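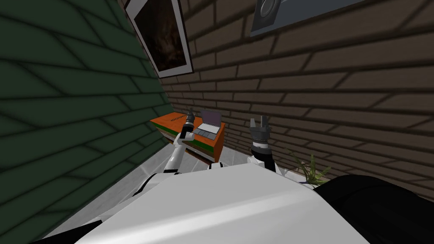
Incidencia: los subtítulos se adelantan al audio después de exportar
Producto: Zollari, editor de subtítulos (versión de escritorio)
Estado: resuelta
Abierta el 21 de septiembre de 2022

Descripción inicial

¡Hola, equipo! Antes de nada, qué gusto da trabajar con el nuevo panel de tiempos, me ha quitado un montón de clics. Os escribo por un problema que solo me aparece al exportar. Estoy subtitulando un documental sobre los faros de Gostirholm y en el editor todo encaja de maravilla, pero cuando abro el archivo SRT en el reproductor los textos van entrando cada vez antes. Al principio apenas se nota. Hacia el minuto 19 ya salen más de un segundo antes que la voz, y al final de la entrevista larga es imposible seguirla.

Lo que he probado hasta ahora:
– Reinstalar el programa. Igual.
– Exportar en VTT en vez de SRT. Igual.
– Abrir el SRT en otro reproductor. El mismo adelanto, clavado.
– Restar un desfase fijo. Arregla un punto y estropea los demás.

Respuesta de soporte

Gracias por un informe tan completo, da gusto recibirlos así. Un desfase que crece poco a poco casi siempre apunta a la velocidad de fotogramas. ¿Puedes mirar qué valor aparece en Proyecto > Propiedades > Base de tiempo, y qué dice el propio vídeo? Mándanos también el registro de la última exportación.

Respuesta del usuario

¡Creo que vais bien encaminados! El proyecto está en 60 y el vídeo marca 59,94. Lo creé a partir de la plantilla Kanaan que tengo desde abril, y ni se me había ocurrido mirar ahí. Copio la parte del registro que me parece interesante:

aviso: base de tiempo del proyecto (60) distinta de la del medio (59.94)
aviso: se usará la del proyecto
exportación completada

El aviso estaba ahí todo el tiempo – yo solo leía la última línea.

Respuesta de soporte

Eso es. El editor se guía por el vídeo mientras trabajas, pero al exportar convierte los fotogramas en tiempo con el valor del proyecto. Haz una copia antes de tocar nada y sigue estos pasos:

1. Abre Propiedades y cambia la base de tiempo a 59,94.
2. Cuando pregunte si quieres recalcular las marcas, elige «Conservar fotogramas».
3. Guarda, cierra y vuelve a abrir el proyecto.
4. Exporta con otro nombre y compara un subtítulo del principio con uno del final.

Si eliges «Conservar tiempos» el adelanto se queda grabado en el proyecto, así que cuidado con ese botón.

Respuesta del usuario

¡Funciona! He revisado la entrevista entera y los subtítulos entran justo con la voz, también en los créditos. De paso he corregido la plantilla y he repasado los 17 capítulos de la serie Brerkari, que salieron de ella. Tres tenían el mismo fallo y ya están exportados de nuevo.

Una sugerencia, ya que estamos: ese aviso merecería una ventana propia antes de exportar, o por lo menos un color que llame la atención.

Nota de cierre

Sugerencia pasada a desarrollo. Añadimos el caso a la página de ayuda sobre desfases progresivos. Se cierra con el visto bueno del usuario.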